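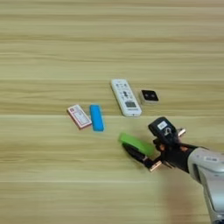
HOME & WORK

Can it clear the table yet? An afternoon with the head of testing at Zivitis

30/08/2025

The woman who runs testing at Zivitis makes very good coffee and she makes it by hand, in a dented stovetop pot, on a counter that could do with a wipe. I mention the counter only because I had come to Grotgate to ask her when a machine was going to do that sort of thing for me, and she followed my eyes to it and laughed before I had my coat off.

"Everyone looks at the counter," she said. "My mother looks at the counter. She thinks if I spend all day teaching an arm to tidy up, my own place ought to be spotless, and I have to tell her, Mom, it's on the table-clearing, it hasn't gotten to counters."

Zivitis has the upper floor of a former button warehouse, two streets back from the river, and there are 8 people on the payroll. Their project goes by the name of Plullness, which came out of a long evening and a bad game of Scrabble, and which I have now heard pronounced three different ways by people who work on it. The aim of Plullness is easy to say. You have a table with small odds and ends lying on it, the way every table in every house and back office does by the end of the day, and you would like an arm to pick them up and put each one where it belongs.

I had been picturing laundry and dishes, I suppose, and I said so. She nodded as if she had heard it many times and pushed the sugar toward me.

"People want the laundry. I want the laundry! But think about what you're asking. A shirt is a different shape every single time you drop it. A remote control is at least always a remote control. So we started with things that keep their shape, on a flat top, in decent light, and even so it took us far longer than I told the bank it would."

She is a big talker, cheerful about it, and she wanders. In the course of the next hour we covered her first job (packing seed orders), the correct way to store garden twine, a dishwasher she once owned that she still misses, and, in between, more about fingertips than I had ever thought to ask. I have tried to keep the fingertips and leave out most of the twine.

What makes small things hard, she told me, is that they are all hard in their own way. A flat card package is trouble because there's nothing to get hold of. It lies there flush with the wood and the finger has to come down at the very edge, and if it comes down a hair too high it just strokes the top of it, like you'd pet a cat. A smooth plastic block is easy to grip and easy to lose. Anything curved wants to roll or spin away at the first touch, so you have to close on it from both sides at the same moment. "And a thing that's right up against another thing," she said, "well, now you've got two problems, and the fingers are as wide as they are."

I asked whether it doesn't simply learn all this.

"It learns some of it. People hear 'learn' and they think of a kid, and a kid is so much better than this. You show a toddler one spoon and that's spoons taken care of for life. We ran 2000 pickups over the winter with the same box of stuff, moving it around every time, and it got really nice to watch, I was proud of it. Then in April someone brought in a glue stick from home, and we were back to petting the cat."

She told this story with real affection, I should say. There is a kind of person who talks about a machine's failures the way you would talk about a puppy on the stairs, and she is that kind of person.

After coffee we went through to look at the table. It's an ordinary table with a light top, and I was surprised by how much I enjoyed standing there. The arm is slow. It goes out over the clutter, has what I can only call a think, and then the hand tips over and the fingers go down, and you find yourself leaning in a little, as you do when somebody is threading a needle.

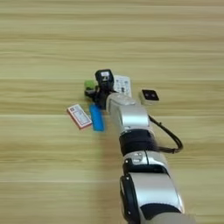
Green first: the gripper at a small object, with the blue one and the red-bordered one lying close by.

"You're holding your breath," she said to me. I was. "Everybody does. I've been at this for years and I do it too."

What she listens for is the motors, which change their tune a little when the fingers meet something solid. She could tell with her back turned whether a grip was any good, and while I was there she called it right three times running, looking out of the window at a man trying to park a van.

The hand sits under a boxy black housing, and I asked about the fingers, which I had expected to be soft for some reason, like an oven mitt. She has tried soft. Soft is lovely on fruit and hopeless on anything thin, in her experience, and it picks up crumbs. For the table work she prefers several jointed fingers and a great deal of patience.

So where would I meet one of these, if I were going to meet one? Her answer was a shop before a house, and she was firm about it. For the spring, Zivitis had an arm on a bench at Fuchs, the hardware and housewares store down by the Grotgate tram stop, where customers bring back small items all day long and somebody has to sort them into bins before they go out on the shelves again. It's a dull job, and it tends to land on whoever is newest.

"Fuchs was wonderful for us," she said. "A shop is a kind place for a machine. The bench is always in the same spot. The bins are always in the same order. There's a person six steps away who knows what everything is. And they were very patient, even in the first week when it kept putting cabinet knobs in with the batteries."

I did go by Fuchs on my way to the train, because it seemed only fair, and the manager came out from behind the key-cutting counter to talk. She had kept her own notes in a spiral notebook. On the best day of the trial the arm sorted 242 returned items, and on that same day, she said, one of her staff would have finished the bin before lunch. The arm took until closing. But it was a day when she was short a pair of hands and had a delivery in, and the returns got done, and she didn't have to stay late to do them.

"I wouldn't say it replaced anyone," the manager told me. "I'd say it did the job nobody was going to get to. It's slow, but it doesn't mind being slow, and I've had employees I couldn't say that about." Would she have it back? She would, on two conditions: that it learned about price stickers, which it had a habit of peeling, and that it came with a cover, so that customers stopped putting their shopping bags down in its way.

Back in the warehouse, I had put the same question to the head of testing from the other side and asked what she would charge for it. She winced. An arm for a shop bench can be rented, she thinks, at a price that makes sense to a place like Fuchs. An arm for a kitchen is another matter. You'd need it to be safe beside a child and a dog, you'd need it to work under a lamp at night and in full sun in the morning, and you'd need it to cope with a table that has been moved because company came over. "And then you have to find somewhere to put it," she said, "and I don't know about your kitchen, but I can't find somewhere to put a bread machine."

I pressed her, since readers do write in and ask, on what a machine can do in a house today that's worth having. She gave it proper thought, stirring a cup that had long since gone cold. Floors, yes, she is happy with her robot vacuum and calls it by a name I promised to keep out of print. Windows, if they're big and plain. Lawns, if they're flat. Picking up small things off a table and putting them away: on a good day, with things it knows, in a room it knows, yes. She would let it do her desk. She wouldn't yet let it near the drawer where she keeps her grandmother's thimbles.

"What I'd ask for is 1000 in a row," she said. "No drops, nothing pinched, nothing in the wrong tray, and with things I haven't shown it before. When it does that I'll let it at the thimbles. We've had some nice long runs. We haven't had that one."

And laundry? She put her head down on her arms, briefly, and came up smiling. There are people working on laundry who are a good deal smarter than she is, she said, and she wishes them well, and she'd buy one tomorrow. In the meantime she has found that if you take the shirts out the minute the dryer stops, and hang them right away, you can skip most of the ironing.

It had started to rain by then, and she insisted on lending me an umbrella. We had to hunt for it. It was in the end under a stack of trays beside the table, along with a roll of tape she'd been missing since the move and one of the trial knobs from Fuchs, which she put in her pocket to take back.

Zivitis expects to return to the bench at Fuchs before the holidays, with a new set of fingers. The store is open late on the first evening of each month, and visitors are welcome to watch, provided they keep their bags on the floor.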